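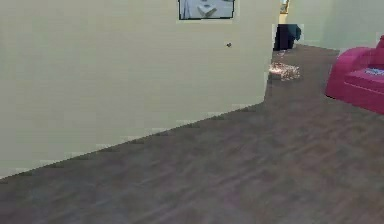

What is the Kinus Prize, and who can enter it?

The Kinus Prize is an annual award for a first-person essay on faith, family or identity, and it is open to any writer who has not yet published a book. Entries are free and are accepted from anywhere, as long as the essay is in English or comes with an English translation.

Irnent Magazine will open submissions for the second Kinus Prize in August. The winning essay will run as the cover feature of the winter issue, and the writer will receive a fee and a year of editorial support from the magazine's staff. Two runners-up will be published online.

The prize began last year as a way to find writers who had not appeared in the magazine before. It drew 80 entries. Of those, 59 came from people who had never sent their work to a magazine of any kind, and 44 dealt in some way with leaving, joining or returning to a religious community.

"We expected essays about holidays and grandparents, and we got some very good ones," said Jae-in Hwang, editor of Irnent. "We also got a long piece from a woman who converted at sixty and had not told her brothers. That was the one we kept passing around the office, and it won."

The winning essay, "A Seat Near the Door," has since been used by several reading groups and was read aloud at the magazine's spring event. 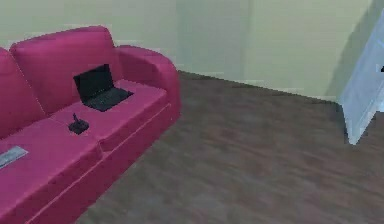
The rules have changed a little for the second year. The upper limit is now 4,000 words, raised after a number of writers said the old limit forced them to cut family history that readers needed. Writers may use a pen name, both on the entry form and in print. Essays that have appeared on a personal blog are allowed – essays that have appeared in another magazine or in an anthology are not.

Recep Gezer will chair the judging panel. Gezer edited the letters pages at Irnent for eleven years and now teaches a night class in memoir. The judges will read all entries with names removed.

"I would ask people to send the piece they have been putting off," Gezer said. "It does not need to settle anything. Last year a few writers added a last paragraph that tied everything up, and in most cases the essay was stronger without it."

The prize is paid for by the Pyo Fund, which supports small magazines and community archives. The fund has no part in choosing the winner. Moltex Press will print the three chosen essays as a pamphlet, to be mailed to subscribers with the winter issue and sold separately through the magazine's website. Writers keep the rights to their work after it appears.

Irnent will also hold two free online workshops for people who plan to enter. The first covers how to start and what to leave out. The second is about writing on living relatives – what to show them before publication, and when. Both begin at 7 p.m. Eastern and will be recorded.

Entry forms, full rules and workshop sign-up will be posted on the Irnent website when submissions open. Questions about the prize can be sent to the editorial office through the contact page. Review copies of last year's winning essay are available to press on request.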